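Robotics club, week three
September 28, 2024

We are three weeks into the new year of the robotics club at Nodham and I said I would keep notes here again, mostly so the people who miss a meeting can catch up.

This year's project is cabinet doors. The team has to get an arm to approach a kitchen cabinet, find the edge of a door, pull it open and back away without hitting anything. It sounds small. Last year we stacked cups on a table, and a table is much easier because everything is flat and in front of you. A cabinet has a counter sticking out over it, and the arm has to work underneath.

Piroska Szabó is leading the group that works on the approach. Zoltán Pap has the labeling group. I go back and forth between them and write things down.

Most of this week went into looking through wrist camera pictures. We have 218 from the first round and the labeling group went through all of them. They sorted them into sharp, usable and blurred. 61 ended up in the blurred pile, more than we wanted. The blur comes from moving the arm while the camera is taking pictures with a slow exposure. Piroska's group wants to slow down the last part of the approach. Zoltán would like to turn up the lights and leave the speed alone. We will try both next time and compare. 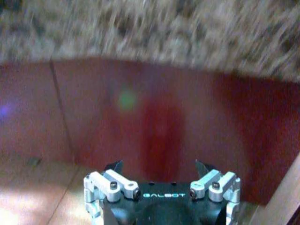
Fingers open, in front of the dark red panels. The countertop is the speckled band at the top.

I picked one from the blurred pile because it shows what the labeling group has to deal with. The gripper is easy to make out and you can read the lettering on it, but the wood grain behind it is smeared. There is a seam on the left side of the red part. Two people marked it as a door edge and one marked it as a corner, and I can't tell from the picture either. The new rule is that if two labelers disagree, the picture gets a question mark and goes in a separate folder. The green spot got a question mark too.

The other thing we talked about was the fingertips. The approach group wants the fingers wide open until the arm has stopped, then closed slowly. The newer members wanted to start closing earlier to save time. We worked it out on the whiteboard and the time saved was 2 seconds per door, so we are leaving it alone for now.

Some housekeeping. The shared folder has been renamed to Lakomham, after the team name that won the vote. Uneveck came second, and I still like it better. Please don't make a new folder for your own group, and please put your initials in the file name. If you labeled pictures at home, bring the laptop so we can copy the files over.

For next time, everyone in the approach group should read the first two pages of the handout on joint limits. The labeling group should look at the question mark folder before they come in. The goal is 3,000 labeled pictures by April, when we show the project at Halász, and we are a long way from that.

I will post the comparison of the slow approach and the brighter lights when we have it.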